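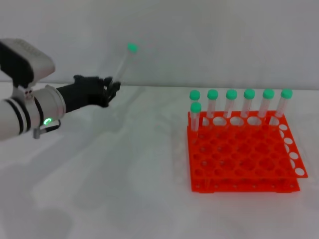 Work and Automation, Unit 4
Handout: The sample room at Olemik
Instructor: Nisha Jaiswal

Read this before the discussion section. The case comes from interviews at the Olemik testing lab in Clindville. Names of staff are used with permission.

1. Background

Olemik tests water and soil samples for farms, small towns and well owners. Samples arrive by courier in capped tubes. Before the change, everything that happened between the loading door and the instruments was done by hand: checking the tube against the order form, moving it into a rack, uncapping, drawing off a portion, recapping, and putting the rest in storage. The lab calls this "front work." Five people did it on two shifts.

In December the lab put in an arm with a fingered hand to do part of the front work. It picks capped tubes out of a rack one at a time and moves them to the next station. It doesn't uncap them and it doesn't read the order forms. The supplier, Borkosent, trained two members of staff over four days.

2. What the numbers say

Tubes handled per week, before: 1,480
Tubes handled per week, six months after: 1,899
Highest single week: 2,012

Be careful with these. The lab also took on a new county contract in the same period, so part of the rise would have happened anyway, with overtime or new hires. The arm is slower per tube than an experienced technician. It makes up the difference by running through lunch and for several hours after the second shift leaves.

3. What changed in the jobs

No one was laid off. One technician retired and was not replaced. The other four have the same job title and the same pay grade, but their day is different.

Moving tubes used to take up the largest part of a shift. Now the largest part is loading racks, checking paperwork and dealing with stops. A stop is any time the arm halts and waits for a person. The causes the staff listed most often were a tube leaning in its hole, a cap screwed on crooked, and a label that had come loose and stuck to the rack. A person used to fix each of these without thinking about it, so they had never been written down.

Nhung Mai has worked in the sample room for eleven years. From her interview:

"My wrists are better. I'll say that first. I used to go home and not want to open a jar. But I walk more, and I get called over in the middle of something else. Before, I finished a rack and it was finished. Now I have pieces of four things going."

She also said that new people learn the room more slowly. When she started, she handled around 300 tubes a day and got to know which clients overfilled and which sent cracked tubes. A trainee today sees mostly the problem tubes.

4. Terms to know

Task shift: the job stays, but the mix of tasks inside it changes.
Residual work: what is left for people after a machine takes the regular part.
Tacit knowledge: know-how that workers use but that isn't in the written procedure.

5. For discussion

Which parts of the front work would you call residual work? Does the term fit loading the racks?
Olemik kept the pay grade the same. Make the case for raising it, then the case management would make against.
Compare Mai's account of training with the packing line in the Chaturvedi reading from Unit 3.

Bring one page of notes. The written response is due August 31, 2018.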